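Cirneck Two-Arm Trainer: Set-Up Guide for Club Teams
Section 4. Two-Arm Grip on Large Objects

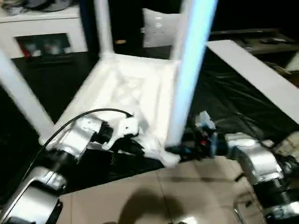 4.1 Purpose

Section 3 covered objects that one arm can hold alone. Objects in this section need both arms, with one gripper on each side. Complete the single-arm checks in Section 3 on both arms before you continue. A team that passed those checks on one arm only is not ready for this section.

The practice task is to hold a chair upside down and wipe its legs. Teams entered in the Panyasiri student round will be scored on the same task.

4.2 Before you start

1. Two team members must be present. One runs the arms from the operator station. The other stands at the stop button and does nothing else.
2. Clear the floor under the work area. Tools and spare fingers go back in the parts drawer.
3. Check the finger screws on both grippers. Tighten any that turn by hand.
4. Move each wrist slowly through its full range and watch the cable. Leave enough slack for the cable to form a loop that does not pull tight at either end of the range.
5. Load the profile named LARGE-2 in the Oleo control program. Do not edit a single-arm profile for this task.

CAUTION: With LARGE-2 loaded, both arms can move at the same time. Keep hands and hair away from both arms until the status line reads HOLD.

4.3 Setting the grip

6. Have the second team member place the chair upside down on the support stand, then step back to the stop button.
7. Bring the left gripper to the edge of the seat. Close it until the force reading stops rising, then open it by one step and close it again.
8. Bring the right gripper to the base of a front leg, where the leg meets the seat. Do not grip partway up the leg. The leg can bend and the reading will drift.
9. Compare the two force readings. If they differ by more than 230 counts, open the right gripper and repeat step 8.
10. Select LINK ARMS. From this point one command moves both arms together.
11. Raise the chair slowly until it clears the stand. Stop and wait for HOLD.

Note: Square legs hold better than round ones in the standard fingers. For round legs, fit the curved fingers from the Codov kit and repeat the zero step in Section 3.

Note: A cloth between the fingers and the part changes the force reading. If your team uses one, run the zero step again with the cloth in place.

4.4 If the grip fails

Error 119 means that one arm has reached a joint limit while linked. Press stop, support the chair by hand, and select UNLINK. Move the chair closer to the base and begin again at step 6.

If the chair turns in the grip, the left gripper is too near a corner. Move it toward the middle of the seat edge.

If the fingers slip and the force reading is normal, inspect the finger pads. Replace pads after 1,000 closing cycles. Record the change in the team log with the initials of the person who did the work.

CAUTION: Never select UNLINK while the chair is off the stand unless a person is supporting it.

4.5 Sign-off

Each team must show three holds in a row without an error to Anong Somboon or Panya Thammasiri before starting Section 5.

Section revised 28 November 2019 by Firouzeh Nouri. Replaces the August version, which listed the wrong profile in step 5.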